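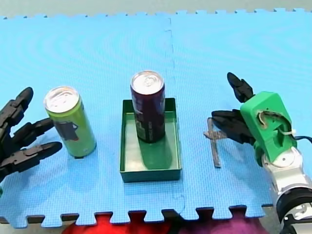 캔 버리는 얘기로 타래 하나 엽니다. 별거 아닌데 쓰다 보니 할 말이 많네요ㅋㅋ

1/
저는 음료를 캔으로만 마시는 사람입니다. 페트병은 뚜껑 닫아놓고 꼭 까먹어서 김이 다 빠지더라고요. 캔은 따면 끝까지 마시게 되잖아요. 그러다 보니 집에 캔이 쌓입니다. 진짜 무섭게 쌓여요.

2/
특히 키 크고 날씬한 캔! 이거 예뻐서 못 버리는 분 저만 있는 거 아니죠? 연두색, 자주색, 보라색 이런 애들은 책상에 올려두면 괜히 기분이 좋아서 며칠씩 세워둡니다. 그러다 날파리가 한 마리 보이면 그제야 정신을 차리고요.

3/
2월에 독일어권 사는 친구 Donal Moriarty네 집에서 한참 얹혀 지냈는데요, 거기서 분리배출을 새로 배웠습니다. 제가 다 마신 캔을 아무 생각 없이 손으로 우지끈 찌그러뜨렸더니 Donal이 소리를 지르는 거예요. 보증금 날아간다고ㅠㅠ

4/
보증금이 붙은 캔은 반납기가 바코드를 읽어야 하니까 모양 그대로 가져가야 한대요. 저는 평생 "캔은 밟아서 납작하게"로 배운 사람이라 손이 먼저 나갑니다. 습관 고치는 데 한참 걸렸어요.

5/
그래서 돌아와서도 캔을 좀 유심히 보게 됐어요. 예전엔 맛 이름만 봤는데 이제는 옆면에 깨알같이 적힌 글씨부터 봅니다. 그중에 제일 마음에 드는 문구가 이거! 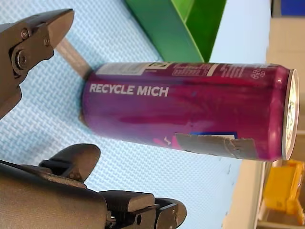
사진 제공: Tiruwork Demissie

6/
RECYCLE MICH. 독일어로 mich가 "나를"이니까 "나를 재활용해줘"쯤 되겠죠. 앞은 영어고 뒤는 독일어인데 캔이 직접 부탁하는 말투라 너무 귀엽지 않나요. 보라색 바탕에 굵은 흰 글씨라 눈에도 확 들어오고요.

7/
이 문구 때문에 Tiruwork랑 단톡방에서 한참 떠들었어요. 한국 캔에도 이런 거 써주면 좋겠다고. "나 좀 헹궈줘", "꽁초 넣지 마" 이런 거요. 저는 "꽁초 넣지 마"에 한 표 던졌습니다. 캔 안에 꽁초 넣는 분들 제발요... 치우는 사람 생각도 좀 해주세요.

8/
암튼 요즘 제가 집에서 하는 방식은 이렇습니다.
마시자마자 물 조금 넣고 흔들어서 버리기. 두 번이면 충분해요.
거꾸로 세워서 물 빼기.
물이 다 빠지면 캔 전용 통으로.
따개는 그냥 달린 채로 둡니다. 따로 모으시는 분들도 있던데 저는 잃어버려서 포기했어요.

9/
거꾸로 세울 때 쟁반 하나 있으면 세상 편합니다. 벽이 낮은 네모난 쟁반 추천이요. 깊으면 씻기 귀찮고 아예 평평하면 물이 싱크대 밖으로 흘러요. 저는 주방용품도 아니고 문구 정리용으로 샀던 걸 쓰는데 그게 제일 낫더라고요.

10/
통은 처음에 뚜껑 있는 걸로 샀다가 실패했어요. 덜 마른 캔을 넣고 닫아두면 냄새가... 말을 아끼겠습니다. 지금은 뚜껑 없는 30리터짜리 쓰는데 꽉 찰 때쯤이면 딱 버리는 날이 돌아와요. 우리 동네는 수요일입니다. 수요일 아침에 늦잠 자면 일주일을 캔이랑 같이 살아야 해요.

11/
찌그러뜨리냐 마냐 물어보시는 분이 많은데, 그건 사는 동네 안내문을 보세요! 저희 건물은 눌러서 내라고 붙어 있어서 누르는데, 반납기에 넣을 거면 절대 누르면 안 됩니다. Donal 목소리가 아직도 귀에 쟁쟁해요.

12/
그리고 바닥! 주방 바닥이 타일이면 캔 떨어뜨렸을 때 소리가 장난 아니에요. 밤 10시 넘어서 캔 통 엎었다가 아랫집에서 올라오신 적 있습니다. 죄송해서 귤 한 봉지 드렸어요. 그 뒤로 퍼즐처럼 끼우는 폼매트를 깔았는데 진작 깔걸 그랬어요. 대신 톱니 사이에 끈적한 게 한번 들어가면 빼기가 좀 귀찮습니다. 저는 60도쯤 되는 물에 적신 행주로 꾹꾹 눌러 닦아요.

13/
예쁜 캔은 그래도 못 버리겠다 하시는 분, 저도 그 마음 압니다. 그래서 규칙을 정했어요. 전시는 책상 위 두 개까지. 새 애가 들어오면 헌 애가 나가는 겁니다. 지금 자리 싸움이 치열해요.

14/
연필꽂이로 쓰겠다고 윗부분 잘라내는 건 비추입니다. 제가 해봤는데 손 베였어요. 피 보고 나서 그냥 300원짜리 중고 머그컵 사다 꽂았습니다. 연필은 잘 꽂혀 있고요.

15/
혹시 캔에 적힌 재밌는 문구 보신 분 답글로 좀 달아주세요. 외국 캔도 좋고 한국 캔도 좋아요. 모아서 Tiruwork한테 보내주기로 했거든요.

16/
아 그리고 헹군 물은 화분에 주지 마세요. 탄산음료 헹군 물 줬다가 개미 소풍 왔습니다. 베란다 개미 퇴치 타래는 다음에 따로 쓸게요ㅠㅠ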